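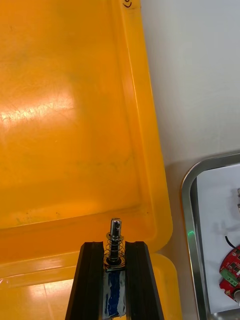 One visitor remarked, near the end of a morning session, that the arms seemed to spend longer deciding than moving, and asked whether the waiting was part of the programme. The remark is a fair account of the cycle as it was shown. Of the time taken to transfer a part, the larger share went on holding still while a grasp was chosen and again while the hold was checked. In the laboratory we had stopped noticing these pauses. In front of an audience they became the most discussed feature of the system, and much of this section is concerned with them.

5. Public demonstration at Jurnorgate

5.1 Purpose and setting

The sorting station was shown at the Jurnorgate open day in August, over nine sessions. The Virnivstead laboratory has opened its robots to visitors before, but only with fixed motions replayed from a recording. The aim here was to run the full sensing and grasping cycle, with no replay, on parts whose position had not been set in advance. Two questions were to be answered. The first was whether the grasp planner described in Section 3 would hold up under the lighting and the interruptions of a public hall. The second was what people standing at the barrier would take the machine to be doing, given no more than a short spoken introduction.

The task was the one used in the bench trials. Small electrical parts are placed in a steel tray lined with white paper, and two arms move them into yellow bins according to kind. The parts include circuit boards, lengths of wire, small components with leads attached and a spring-loaded pin. None of these was made for the robot. They differ in stiffness and in how much light they return, and several have a loose end that can catch on a neighbour.

The paper lining was carried over from the bench set-up. Bare steel gave false edges in the depth image, most often along the curve of the rim, and these were sometimes offered to the planner as candidate wires. White paper removed most of them. It also gave visitors a clear view of the smaller parts from the barrier, and two of the nine sessions were delayed while creased sheets were changed.

5.2 Layout of the station

The layout is given in Figure 4. The tray stands between two pairs of bins, and each arm serves the pair on its own side. A part which belongs on the far side from the arm holding it is put back on the paper and picked up by the other arm. Direct handover between the grippers was left out of the demonstration. It had worked on the bench, but only with stiff parts, and a dropped wire would have meant a person reaching into the working area during a session.

The bins are of one colour throughout. An earlier version of the station used a different colour for each kind of part, and we found that observers credited the robot with matching colours, a thing it does not do. The bins are told apart by position alone. The handwriting on their walls is for the operators' use and is not read by the software.

Figure 4. Sorting station: four bins with the steel tray between them, both grippers at the edges of the work surface. 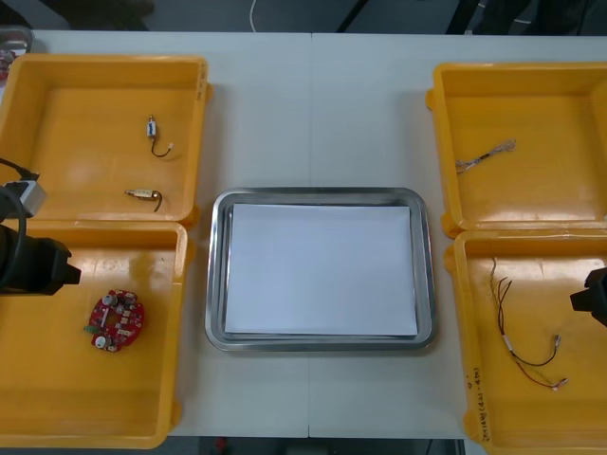
Reach was the main limit on where the bins could stand. With the arms mounted at either end, the bins nearest each base were easy to enter from above, while the inner edge of the tray had to be approached at a tilt. Tilted approaches are slower and bring the wrist camera close to the bin rim. The planner was therefore set to prefer the arm with the steeper approach, even when this meant that the part would have to be set down and taken up again by the other. The rule lengthened some transfers and shortened none, but it kept the fingers clear of the rims for the whole of the day.

Control ran under Dafis, the scheduling layer described in Section 2. For the open day Dafis was given one addition, a hold state that could be entered from any other state by a foot switch. On leaving the hold state the system does not resume the interrupted motion. It raises both arms, takes a new picture of the tray and plans again from the start. This is wasteful in terms of time, but it means that an operator can move a part, or take one out to show it to a visitor, without telling the software.

5.3 Grasp attempts

Over the nine sessions the system made 460 grasp attempts. An attempt was counted from the moment the fingers began to close until either the hold check was passed or the gripper reopened. Attempts ended by the foot switch were left out of the count. Operator interventions were logged separately, and there were 38 of them. An intervention means any case in which a person touched a part, a bin or the tray while a session was in progress, whatever the reason.

The interventions were not spread evenly over the kinds of part. Boards caused few. They are flat and rigid, and the fingers close on opposite edges with little doubt as to whether the board is held. The commonest trouble with boards arose when a taller component stood in the way of the chosen finger position, and the planner usually found another at the second attempt.

Wires caused the most. A twisted length with frayed ends looks wider to the camera than it is, and the planner tends to place the grasp towards the splayed strands, where there is little to hold. Wires with terminals brought a different problem. The grasp was often sound, but the trailing end lay across another part and drew it along the paper. When the second part was light, it was sometimes carried over the rim of the tray and had to be recovered by hand.

The spring-loaded pin was the part for which the hold check had been written. Its polished tip returns strong highlights, and the coil presents a row of narrow edges that the edge detector treats as separate objects. The tape on its body is the only matt surface of any size. Grasps planned on the taped portion passed the check more often than grasps planned elsewhere, both at Jurnorgate and on the bench. We have not attempted to separate the effect of the surface finish from that of the greater thickness at that point.

The hold check itself compares the finger gap with the width expected from the depth image, then lifts the part a short way and compares again. If the gap has changed between the two readings, the part is set down. The threshold was kept at the value used in Section 4. With hindsight it was too strict for taped or insulated parts, which give a little under load, and several sound grasps were rejected on this ground. Visitors could see that the part was held and were puzzled to see it put back.

5.4 Lighting

The hall was lit from overhead, and the lights could not be dimmed for one stand alone. The glossy floors of the bins gave broad patches of glare, within which small marks and scratches stood out sharply. This had no effect on picking, as nothing is picked from the bins. It did affect the release step, in which the wrist camera looks down into the bin to find a clear area. In strong glare the software at times marked the whole of the bright patch as occupied and released the part close to the wall. The result is untidy but does no harm. For the later sessions the release step was set to ignore any region above a fixed brightness, and the parts were then spread more evenly.

A draught from the hall doors was a lesser nuisance. It lifted the corner of the paper when the doors were propped open in the afternoon, and a lifted corner casts a shadow that moves. The sheet was replaced by a stack, whose weight was enough to keep it flat.

5.5 Visitor responses

Response cards were left at the barrier and 72 were returned. The cards asked for a description, in the visitor's own words, of what the machine had been doing, and left a space for anything else. They were read by two of the authors separately and then compared.

Most of the descriptions named sorting. Fewer said what the sorting was based on, and among those that did, weight and value were both suggested, neither of which the system measures. Several writers took the pause before a grasp for a fault. Others took it for caution, and one compared it with a person picking up a hot dish. The put-back step in a cross-table transfer was widely read as a change of mind. A card from the final session suggested that the second arm was correcting the first.

These readings follow reasonably from what could be seen at the barrier. The two kinds of pause look the same from outside, and a part set down after a failed hold check lies on the paper exactly as does a part set down for the other arm. For the next showing, planned with the Nasness group, we intend to place a small lamp at each arm which is lit only while a plan is being made, and to move the set-down point for cross-table transfers to a fixed position at the centre of the tray. Whether this alters the descriptions on the cards will be tested by running some sessions with the lamps and some without.

The free space on the cards was mostly used for questions. The most frequent concerned speed. Others asked whether the arms could hit one another, which Dafis prevents by reserving the space above the tray for one arm at a time, and whether the parts were taken apart by the robot before sorting. They were not. All dismantling had been done by hand before the parts reached the station, and this will be stated in the spoken introduction in future.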